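Wood Care > Finishes > FAQ
14 comments | Share | Save

Food-Contact Oil Finishes: Frequently Asked Questions

Which products does this page cover?
Stostoment hardwax oil and Fonura board oil, applied to bare wood utensils, boards and bowls. Exterior oils are covered separately.

Does the wood need sanding first?
Yes. Sand with the grain to 180 grit, then 240. Wipe with a damp cloth to raise the fibers, let the piece dry overnight, and sand once more at 240. Going finer than 320 closes the surface and reduces uptake.

How many coats are required?
Apply 2 coats to utensils and 3 to cutting boards. End grain absorbs more and may take an extra coat. Wipe off all excess after 15 minutes. Oil left standing on the surface turns tacky and has to be removed with a nylon pad.

How long is the cure?
Fonura is a non-drying mineral oil and does not cure; the piece can be used the next morning. Stostoment is touch dry in 24 hours but should stay out of service for 3 weeks at room temperature. Low temperatures extend this.

How far does a 500 ml can go?
One can covers 100 spoons or spatulas of ordinary size at one coat. Open-pored species use more.

Will oil fill engraved lettering?
Thin coats will not. Work the oil into the grooves with a stiff brush, then clear them with the corner of a dry cloth.
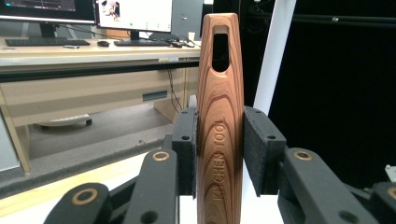 Engraved handle with an oval slot. Strong grain bands run in arcs across the face.

Can oiled utensils go in the dishwasher?
No. Wash by hand, dry at once, and store upright or hanging.

Can I use olive oil instead?
It is not recommended. Olive oil does not dry and can go rancid in the pores.

How should used rags be handled?
Rags with Stostoment on them can self-heat. Lay them flat outdoors until stiff, or soak them in water in a lidded metal can.

Page maintained by Nesrin Akgül. Last checked in April.

Get new finishing guides by email. Enter your address to subscribe. You can unsubscribe at any time.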